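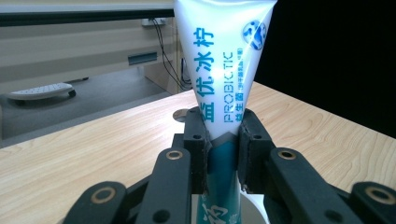
White tube with 益优冰柠 down the side in blue

Stelidville things to do, winter into spring. Posting as a thread so people can share only the bit they need.

1/ The lantern walk is 14 February 2024. Meet at the Limumgate end of the river path at 6 p.m. and finish at the old station. Free, no sign-up. Strollers are fine on the whole route.

2/ Parking: the station lot fills up fast. The school lot on Grustberg Road is open to everyone after 5 p.m. and it's a short walk down the hill. Please don't use the church spaces, they have choir that night.

3/ The indoor market is back at Luangrath Hall, 9 a.m. to 1 p.m. Entry is $2, kids free. Cash only at the door – several stalls take cards once you're in.

4/ Volker Wunderlich is giving his slide talk on the old streetcar line again, upstairs at the hall, 11 a.m. He has added the Grustberg depot photos. Last time people were standing at the back, so go up early if you need a chair.

5/ Skating at the Limumgate rink runs through the end of the month. Rental skates go up to men's 13. The quiet session is the first hour of the morning, with no music and the lights turned down.

6/ Someone asked about last year's pancake supper. They served 1,291 plates, up from 1,407 pancakes the year before, which I know is a different thing, but those are the numbers on the poster.

7/ The supper is in April this year, same gym. The goal is $3,000 for the new playground fence. I'll post the time when I have it.

8/ Correction to 3: the market door is on the side street while the front steps are being fixed. Ramp is there too.

9/ If your event is missing, reply with the place, start time and cost. I'll add it tonight.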